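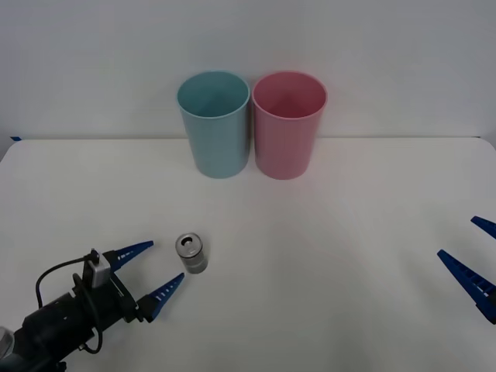 The refreshment point at Sernham is back in use, and what a pleasure it was to go round it with a clipboard again! Before opening we check everything people drink from, lean on or walk past. The cups come first, and I'm delighted with the new plastic ones: the teal and the pink standing side by side at the back of the white table have a good rolled rim and a wide open top, and that makes looking inside them very easy. The notes below cover the hall side, the store cupboard and the wash-up area.

**Site:** Sernham hall, refreshment point and wash-up
**Checked:** June 3, 2021
**Next full check:** August
**Marks used:** OK / Watch / Fix

## 1. Tables and surfaces

- [x] **Tops clean and free of sticky patches** – OK. Wiped with Vivadix and left to air dry. They came up beautifully.
- [x] **Edges and corners smooth to the hand** – OK. I ran a cloth along all of them and nothing snagged. Rounded corners are a joy at toddler height.
- [x] **Tape on table corners** – Watch. Any blue tape should be lying flat. Press it down if it lifts, replace it if it goes grubby.
- [x] **Legs locked, no wobble** – Fix, done on the day. One of the folding tables by the hatch (store label 791) had a loose catch. Tightened, leaned on it hard, tightened again.
- [ ] **Gap between table and wall** – Watch. Crumbs get down there. Pull the table out once a week and sweep, please!

## 2. Cups

- [x] **Rims free of chips and splits** – OK. Go round with a fingertip, you'll feel a split before you see it.
- [x] **Insides clean to the bottom** – OK. Tip them towards the window, as the coloured ones look darker inside and tea stains can hide.
- [x] **Ridges clean on the outside** – OK. A soft brush gets into these much better than a sponge does.
- [x] **Stood well back from the table edge** – OK, and lovely to see it done without a reminder.
- [ ] **Stored upside down on the rack overnight** – Watch. Half the rack was the right way up when I arrived. Dust gets in.
- [ ] **Enough for a full house** – Fix. The hall holds 400 and the cupboard doesn't. More on order from Cidura, in the same two colours if they have them.

## 3. Cans and cold drinks

- [x] **No dents on seams, no bulging ends** – OK on every can in the Salgado crate.
- [x] **Tops wiped before handing out** – OK. Damp paper towel, one wipe, new towel for the next.
- [x] **Dates in order, oldest at the front** – OK. Superbly kept shelf.
- [ ] **Opened cans cleared** – Watch. Small ones get left among the cups and knocked over. Rinse, then into the recycling.

## 4. Floor and wash-up

- [x] **Floor dry from the hatch to the door** – OK.
- [x] **Mop and yellow sign within reach** – OK, both hanging behind the door.
- [x] **Hot tap label readable** – Fix, done. The old one had faded to nothing, so there are now 2 fresh ones, one over each sink.
- [ ] **Drying rack feet** – Fix. One rubber foot missing, so the rack slides when it's loaded. Keep the load light until there's a new one.

## Still to do

Cups from Cidura, the rack foot, and the weekly pull-out of the table. The store cupboard light also flickers, though it did behave while I was in there. Please write anything else you spot on the sheet inside the cupboard door. The pen is on a string now.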